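Open Day at the Porkwood Workshop: Your Questions

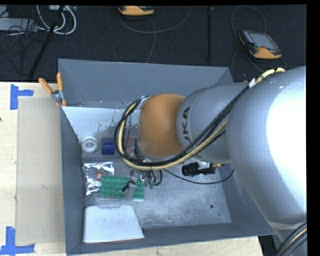 We open the doors one Friday in January, and every year my inbox fills up with the same questions the week before. So I've written down the answers, more or less in the order people ask them. I run the visitor side of things, which means I'm the one waving at you from the front desk. If something's missing, write to me and I'll add it (this page has grown a lot that way!).

What will I see?

The main demonstration is bin picking. A big KUKA arm reaches into a metal bin full of odds and ends and tries to pick things out, one at a time. It sounds simple until you watch it for a while. A person glances into a messy bin and just grabs the thing they want, but for the arm every single grab is a small puzzle. People end up staying much longer than they planned to.

What's in the bin?

All kinds of stuff, and on purpose. There's a green toy-brick plate, a shiny foil bag, a white roll and plenty more. The foil bag is my favorite because it's crinkly and reflects light all over the place, and shiny things are hard for machine vision. The brick plate is tricky in a different way. It's flat and it lies low, so the fingers have to get right down there with it.

Can I choose what it picks?

Yes, within reason. Bongani Sibiya runs the afternoon sessions and he takes requests from the crowd. Kids tend to ask for the hardest thing in there, and he'll usually give it a go. Please don't bring your own objects from home, though. Last year somebody handed him a very nice watch and I had to go lie down.

Does it ever miss?

Oh, plenty. If you come hoping for a perfect show you'll be a bit let down, but if you like watching something get worked out in front of you, you'll have a great time. Bongani talks through each miss as it happens, and I've learned more from those than from the clean picks.

How long is each demonstration?

A session lasts half an hour, with time for questions at the end. The first one starts at 10 in the morning and the last one at 4. There's a break over lunch so the crew can eat something that isn't from our vending machine.

Do I need a ticket?

You do, but it's free. We have room for 500 visitors over the whole day, and 110 of those places are held for school groups. You can book 2 tickets per person on the website. If you're bringing a bigger family, email me and we'll sort it out, I promise I'm not strict about it.

How close can I get?

Close enough to see the fingers working, but you'll be behind the barrier the whole time. That's a firm rule, even for people who work with robots for a living (you know who you are). The arm is big and heavy, and it doesn't know you're there. We have a step at the front for shorter visitors, and there's a space next to it for wheelchairs.

What are those orange and black handheld things?

Controllers. I get asked this one a lot! One has a little gray screen on it, and our crew will happily explain what they're looking at if you catch them between sessions. Visitors don't get to use them, sorry.

Why are there so many cables?

I asked the very same thing on my first day. There are black ones and yellowish ones running along the arm in a big bundle, and they have to bend every time it moves. An arm like that needs power and signals all the way down to the gripper. Daltik helps us with the wiring, and they'll have a table by the coffee stand, so go bug them for the long version. I only ever got halfway through it.

Who else will be there?

Daltik, as I said, plus Plutex, who'll be talking about grippers, and the people from Heitmann with their conveyor line. That one runs all day without a schedule, so it's a good place to wait for your session.

Is it loud?

Less than people expect. You'll hear the arm moving and some talking over the speakers. The conveyor is the noisiest thing in the building. We keep ear defenders in kids' sizes at the front desk, just ask.

Can I take pictures?

Please do! Turn the flash off, since it can bother the vision system, and leave the tripod at home because the aisles are narrow.

Where do I park?

Behind the building, through the second gate. It fills up by late morning, so if you're coming after that, try the street by the bakery. The bus stops right outside our front door.

Is there food?

Coffee, tea and sandwiches, and soup if it's cold. Bring cash for the soup, the card reader only works at the coffee stand.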